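Projects / Funded builds / Progress reports

Tronden hand-held gripper - second progress report
Prepared by Azucena Valdovinos for the Whitelaw equipment grant
Period covered: January to April

Summary

The mechanical build is complete. The hand-held unit closes, opens, holds its zero and survives a full session without loosening. The recording side works but is behind the plan, mainly because of clock drift between the jaw encoder and the camera. The budget is inside the award. One change to the scope is requested at the end of this report.

Work done since the first report

1. Jaw linkage

The first linkage had too much side play at the tips. Measured with a dial gauge, the pads could be moved 2 mm sideways with the jaws half closed, which made the recorded opening unreliable on thin rims. The cause was the printed bushes. They had been sized for a press fit and then reamed by hand, and the reaming was not square. Yavuz Ateş turned replacements in brass on the workshop lathe and we fitted ground pins. Side play is now too small to feel and does not show on the gauge at the load we use.

The bars were also remade. The old ones were cut from offcuts and did not match in length, so one jaw led the other on closing. The new pair was drilled as a stack. Both jaws now meet on the centre line.

2. Fingertip pads

Three pad materials were tried. The hardest slipped on polished metal when the grip was shallow. The softest gripped well but tore at the leading edge after repeated closing on rims. The middle grade is fitted at present and will stay unless wear becomes a problem. Pads are held by a dovetail and one screw, so a change can be made at the bench without disturbing the linkage. The moulds are kept in the workshop with the cure times written on the lids.

3. Encoder and electronics

The encoder reads 2125 counts from fully closed to the open stop. This is more resolution than the mechanics deserve, and the lowest bits are discarded before logging. Zero is set by closing the jaws at the start of each session and holding the trigger. In the first version zero was lost if the battery was changed mid-session. It is now written to memory on every close, and the loss has not recurred.

The board is still the Osterel unit named in the application. It has been adequate. The connector supplied with it is not locking and came out twice under cable strain, so a printed clamp has been added over it. Drawings for the clamp are in the shared folder.

4. Trials outside the workshop

The application promised recording in ordinary homes as well as on the bench. The workshop bench is bare board under strip lights, and anything trained on it alone would be of limited use. Household work began in March, at dining and kitchen tables, with the owners' own crockery and food. Patterned cloths, bright reflections on steel bowls and translucent containers are all of interest, as these are the conditions in which the depth estimate has been weakest.

Each session follows one sheet. The operator zeroes the jaws, records a short calibration sweep, then works through the tasks on the sheet, resting between sets. Sets are kept short because the unit is heavy at the front and accuracy falls off as the wrist tires. Moving the battery into the handle would help and is listed under remaining work.
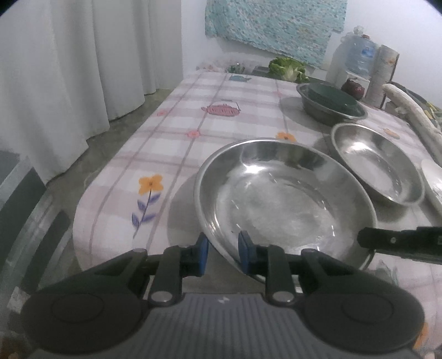
Ada De Luca replied to the draft of this section that the session sheet asks too much of a host, and that a household should be able to say no to a task without the whole set being thrown away. She also wanted the resting time written down as part of the procedure and not left to the operator. Both points are accepted. The sheet now lets any task be struck out, and the log keeps the remaining tasks as a valid set. Rest periods are printed between the task blocks.

5. Recording software

Yurii Nechyporuk rewrote the logger, now called Tedo in the repository. It takes the jaw reading and the video on one machine and writes them to a single session folder with a plain text index. The previous version wrote two folders and relied on file names to pair them, and several early recordings could not be matched afterwards. Those recordings have been left out of the totals below.

The remaining fault is drift. The two clocks start together and separate slowly through a long recording. Over a short set the error is too small to matter. Over a full session it is large enough that the jaws appear to close after the object has already moved. A correction is applied at present from the calibration sweep, repeated at the end of each set. This works but costs time. A hardware sync line has been wired on the bench unit and is under test - the hand-held unit will follow if the bench results hold.

Results to date

Accepted sessions: 31
Households taking part: 8
Working units: 2, one on the bench and one hand-held

A session is accepted if the zero is present, both calibration sweeps are usable and the corrected jaw signal agrees with the video at the first and last grasp. Rejected sessions are kept but not counted. Most rejections so far have been for a missing end sweep, which is an operator error and is now prompted for on screen.

Rim grasps on bowls are the most dependable of the tasks on the sheet. Handles come next. Soft leaves and loose plastic film give poor results, as the pads close fully on them and the encoder reading says very little. We do not expect to solve this within the grant period and propose to report it as a limit of the design.

Problems and delays

The brass work set the linkage back while the lathe was out of use for a new drive belt. The workshop shares the lathe between members, and bookings could not be brought forward when it returned.

The second print of the outer housings warped along the long edge and was scrapped. The third, printed on its side with a wider brim, was within tolerance. Print time roughly doubled, which is acceptable for a part made once per unit.

Walter Montoya has asked that the hand-held unit carry a visible recording light before any further household is visited. The part is on order. No new household will be booked until it is fitted, and the existing hosts have been told of the change.

Spending

Bearings, pins and brass stock came in under estimate. Filament came in over, for the reason given above. The line for travel has hardly been used, as all hosts live near the workshop. Receipts are attached to the electronic copy of this report. No single line has moved by more than the grant terms allow without permission.

Remaining work

Move the battery into the handle and rebalance the unit.
Fit the recording light.
Finish the sync test on the bench and decide on the hand-held unit.
Repeat the pad wear test at the end of household recording, using the same pads throughout.
Write the build guide, with a parts list, so that another workshop can make the unit from stock parts and a printer.

The build guide is the item most at risk. The linkage drawings are current but the wiring notes still describe the first version, and the photographs for the assembly steps show the old bars. Yavuz will strip and rebuild the bench unit once the sync test ends, and the guide will be written from that rebuild.

Change requested

The application included a table-mounted arm that would carry the same jaws and replay recorded grasps. We ask to reduce this to a fixed stand with a single vertical axis. The full arm would take most of the remaining time, and the stand is enough to check that a recorded jaw signal closes the jaws correctly on a placed object. The unspent motor budget would go towards a spare hand-held unit, so that a breakdown does not stop household recording. A revised parts list is attached. We would be grateful for a decision before the motors have to be ordered.

Contact: Tronden shared workshop, projects desk | © Tronden | Back to top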